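Wiltden Evening Workshops
Handout 2: Keeping small art supplies in order
Prepared by Radka Radulović

Please read before the October meeting. Bring a pencil and the box or bin you plan to use.

1. What we mean by small supplies

In the first handout we spoke of paper, cloth and boards. Those things are flat, and they stay where you put them. Now we come to the difficult family: dropper bottles, squeeze bottles of glue, caps, pegs, pins, beads. They are small, they roll, and they look very much alike when you are in a hurry.

I use the word "group" for things which are used at the same moment. I use the word "kind" for things which look the same. Many students mix these two words in their homework, so please keep them apart. Two glue bottles are one kind. A glue bottle and the brush that you need with it are one group.

For most homes I advise to store by kind and to work by group. This means that on the shelf all droppers live together, but for one evening of work you take out only the droppers you need, the glue you need, and one bin to hold them.

2. The first step: everything out

Before you put anything in a bin, the bin must be free and the bottles must stand on the table. Do not take bottles one by one from the drawer directly to the bin. If you do this you will never compare them, and you will keep three which are almost finished.

Put the bin in the middle. Put the bottles on both sides of it, the low ones where your hand comes first and the tall ones toward the back. Leave each bottle standing. A lying bottle rolls, and a lying bottle of glue may leak at the collar.

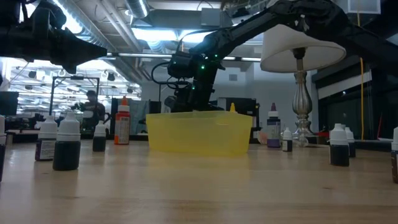
Lesia Yurchenko objects to the bin in the middle: she sorts on a tray with a low edge, and she writes that a deep bin makes her forget whatever is at the bottom. Her tray holds the same number of bottles, she can read all the caps from above, and when she is finished she slides the whole tray in the cabinet.

I think her objection is fair for droppers. A tray is better if you have a wide shelf. If you have a narrow shelf, as I have in my own kitchen, the bin wins, and you can help yourself with the cap labels from section 3. In the Grimov system, which some of you know from the previous course, both are allowed.

3. Labels on caps

White caps are the usual trouble. The body of the bottle may be dark and the printed label may be very small, so from above you see only a row of the same white circles. Three methods were tried by our group last year:

a) A round sticker on the cap, with the color painted on it from the same bottle. This is the slowest method and the one I like most.
b) A number on the cap and a list on the wall. Good for people with many bottles. Janelle Mangubat has 82 of them and could not live without the list.
c) A colored rubber band around the neck. Quick, but the band becomes dry and it breaks.

Do not write on the cap with a water-based marker. It goes away on your fingers.

Glue bottles need no label on the cap if the nozzles have different colors. Keep them behind the droppers, with the nozzle up. Wipe the nozzle before you close it, and do it every time, also when you will continue after lunch.

4. Time

Sorting should be short. I give 20 minutes for one drawer. If you need 90 minutes, you are not sorting, you are deciding what to throw away, and this is a different task which should have its own evening. Put the doubtful bottles in a paper bag, write "October" on it, and go on.

5. Pegs and other standing pieces

Pegs are easier than bottles because they have their own place already. The board is the storage. A peg in a board cannot roll, and you see at once which color you have.

Still, some order is needed. Keep large pegs apart from small ones. Put the large ones with colored tops near the outside of the board, with some free space between them, so that two fingers can go around each one. The small ones may stand close together in one cluster. If you mix them, you will push over the small ones whenever you reach for a large one.
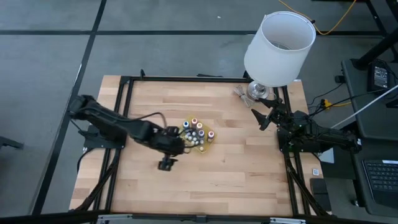 The board itself should lie flat on a table with nothing under it, not even a cloth. A soft cloth lets the board tilt a little and then the tall pegs lean. Good light from one side is helpful too, since the holes are easier to find when they have a small shadow. Move the lamp until you see them well, and be careful that your own hand does not stand between the lamp and the board.

When you carry the board to the shelf, take out the tall pegs first and carry them in a cup. I know that it is tempting to carry all in one trip. Honeylyn Soriano and I spent one afternoon under the sofa for this reason.

6. Homework

Choose one drawer or one bin. Make a short list in two columns, kind and group. Bring the list, not the supplies.

Then answer in a few sentences: which bottle or piece did you look for most often last month, and where was it? Please write where it really was, also if it was in the bathroom.

Those who missed the first handout can copy it from Aurelia Zwahlen before we begin. The Dikovby catalog of bins is on the side table, please return it after you look. The next handout is about string and ribbon.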